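Search jobs and studies Go Advanced search
Home | Projects | Open calls | Contact

Call for participants: putting things away, people and machines

Letard is looking for 70 adults for the Mistska study, which asks whether a machine can do small household chores well enough to be worth having. Sessions run in August at our Rillthorpe site.

You will do two things. First, clear a table by hand while we time you. Then watch 160 short simulated runs of a robot doing the same kind of job and mark each one: done, partly done, or failed. Packing groceries into a basket is the main chore -- folding and wiping come later.
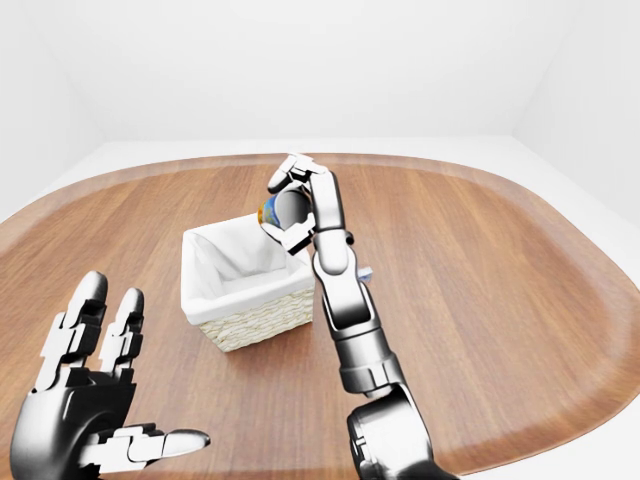
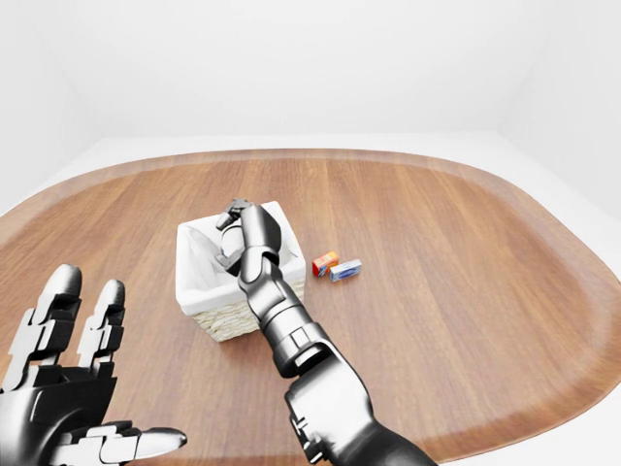
We need people who do these chores at home and have opinions about them. No technical background is required. Scores from our own staff were too generous, and a run that an engineer calls finished may not pass in a real kitchen. We do not yet know where the line is.

You must be 18 or over and able to stand for short periods. Glasses are fine. People who took part in the Nkuna trial cannot apply.

Each session lasts half a day, with a break. Payment is $160, plus parking. Lunch is not provided.

To apply, send your name, a phone number and two dates that suit you. Quote reference 315.

Contact Letard, Rillthorpe | Copyright Letard, May 2023 | Back to top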